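Timmermans Kitchen Opens Sign-Ups for Its October Broth and Ferments Course

BARKAU — Tuesday, August 12, 2025

Hi everyone, Mieke Smits here. I run Timmermans Kitchen, and I get to share some news I've been sitting on all summer (badly, if you ask my sister). Our six-week course on simple home cooking for people with touchy stomachs is coming back in October, and sign-ups open today!

The course is called Etum. We cook from scratch every week: meat stocks, soft-cooked vegetables, a basic sauerkraut, plain yogurt that sits for a full day. You take home a jar of whatever we made, plus the recipe sheet. Over 278 people have come through since we started, and plenty of them still email me pictures of their cabbage.

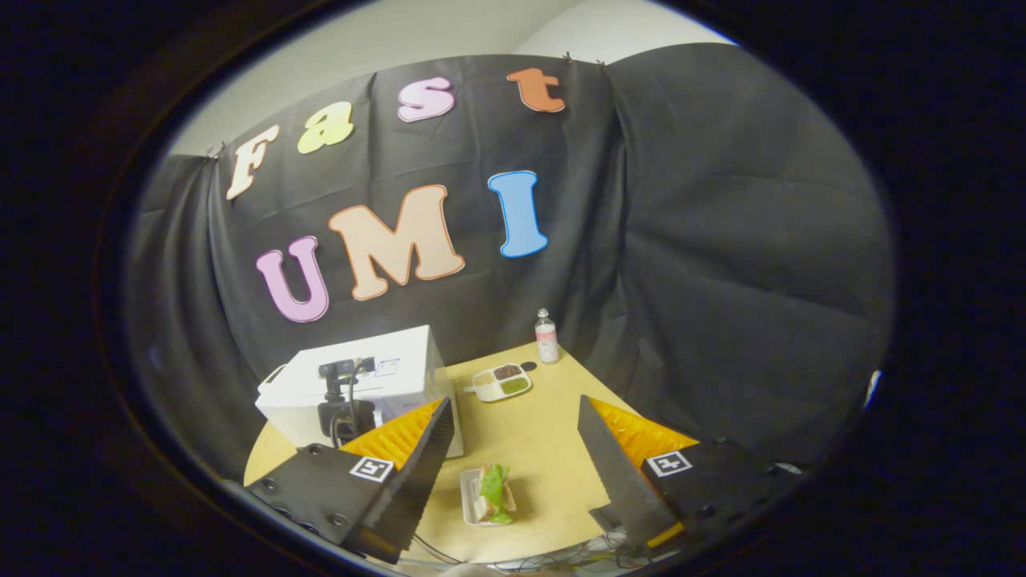 Stock is where we begin, and we stay on it for two whole evenings. I want you to know how a chicken stock tastes after two hours and how it tastes after ten, and which one you'd want to drink from a mug on a tired morning. People always ask me if they can hurry it along. The word "Fast" may look cheerful up there in big colored letters, but my stockpot has never been impressed by it. Put it on after breakfast and go do something else.

New this year, Hilde Verstraete is joining me for the ferments weeks. She has been making beet kvass longer than I've been cooking, and she's very patient with beginners — much more patient than I am.

Classes meet in the old Nirell dairy building, which went up in 1941 and has the best big sinks in town. The price is $203 for all six weeks, jars and groceries included. We can work around most food allergies if you tell us when you sign up. This is a cooking class and we don't give medical advice, so please keep your doctor in the loop if you're changing how you eat.

To save a spot, stop by the kitchen or call and ask for extension 2444. Bring an apron and a bag for your jars.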